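The gray thing

Every household has a box of parts that belong to something, and ours lives under the stairs and weighs 40 pounds. I weighed it on Monday, which should tell you how the rest of Monday was going.

I went in looking for the hose end for the shop vac, the one that fits the narrow attachment. I now know more about gray plastic than I ever wanted to.

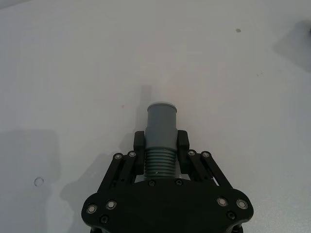
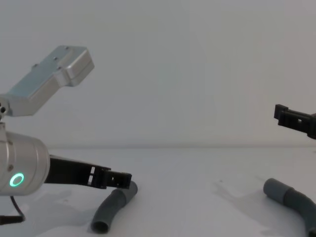 Gray, and gray again. Ribs in the top one, open end toward you in the bottom one.

Gray is the color you make a thing when you don't want anyone to have feelings about it. A red hose gets put away on its hook. A gray one goes in the box, and six years later you're holding it up to the back of the washing machine at eleven at night, going "hm."

Take ribs. Ribs could be threads, in which case the piece screws into something, and you spend ten minutes turning it the wrong way. Or they could be the bendy kind of ribs, in which case it doesn't screw into anything and you've been twisting it for nothing. I have done both with the same piece. My technique is to try it in every hole in the house, starting with the vacuum and ending at the sink, where Seo-ah asked me to please stop.

A longer hose is worse, because a longer hose looks important. I can throw out a stubby little connector on a bad day. But a length of hose with a good round opening on it is plainly the missing part of an expensive machine, and the machine will stop working the morning after trash pickup.

I did own a Plusia dehumidifier once. It came with a drain hose I never used, and when the dehumidifier died I hauled it to the dump and kept the hose. I'd like to say I had a plan.

Shamim next door has a system: anything unidentified goes in a bag with the month written on it, and in a year the bag goes. She's very calm about this. I tried it and ended up with a bag marked May and no idea which May.

So I bought the adapter. It was $12.50 with shipping, it took four days, and it's gray. It fits the shop vac fine, as long as you hold it on with your other hand. The old one is surely in the box still, down there below the curtain rings and the thing from the crib.

The box is back under the stairs. It weighs 41 now.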